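Bustlow Pool Gate Alarm: Two Seasons In

We have an in-ground pool behind the house and two kids, both under six. The pool is fenced on all four sides, but a fence only helps if the gate is shut, and ours sees a lot of traffic from April on. I bought the Bustlow gate alarm for $239 from Flindholm, the pool supply store near us, and it has been on the gate ever since.

What you get

The kit has a sensor for the gate, a magnet for the post, a siren unit for indoors, screws, and a booklet. Batteries are included for the gate part. The indoor unit plugs into the wall.

Installation took me most of a morning. The sensor has to line up closely with the magnet, and our post leans a little, so I had to shim it with a piece of cedar. If your gate hangs straight you will be done much faster. The booklet is clear on where to mount the adult bypass button: on the outside of the gate, higher than a small child can reach. Check your local code before you drill, as the required height varies.

How it works day to day

Open the gate without pressing the button and both sirens go off right away. Press the button first and you have enough time to walk through with a towel and a cooler. The alarm resets when the gate closes. If the gate is left open, it sounds again. That last part is why I would buy it again. Most of our alarms have been adults who didn't pull the gate all the way shut.

The outdoor siren is loud. The indoor one is less so. Ours started out in the hallway, and I could not hear it well with the dryer running, so I moved it to the kitchen, where there is always someone in the late afternoon. 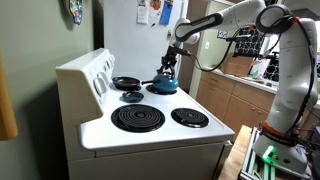

Vistholm wrote in after I posted a shorter version of this to ask whether wind sets it off, since their old Barbieri alarm went off in every storm and they ended up unplugging it. Ours has rattled through plenty of wind without a false alarm, but the latch is tight. With a loose latch I would expect trouble, and I would fix the latch first.

What I don't like

The battery cover is held by two tiny screws that have started to rust. The low battery chirp is too quiet to notice from the house, so I now test the alarm every time I check the chlorine. The larger kit, at $348, adds a sensor for a back door. I skipped it and wish I hadn't. Our sliding door opens toward the pool, and I had to buy a separate door alarm later.

It should go without saying that an alarm tells you a gate has opened and does nothing else. It won't tell you if a child is already in the water. One adult still watches the pool the whole time anyone is in it, with the phone put away.

Rating: 4 out of 5. I took a point off for the screws and the chirp.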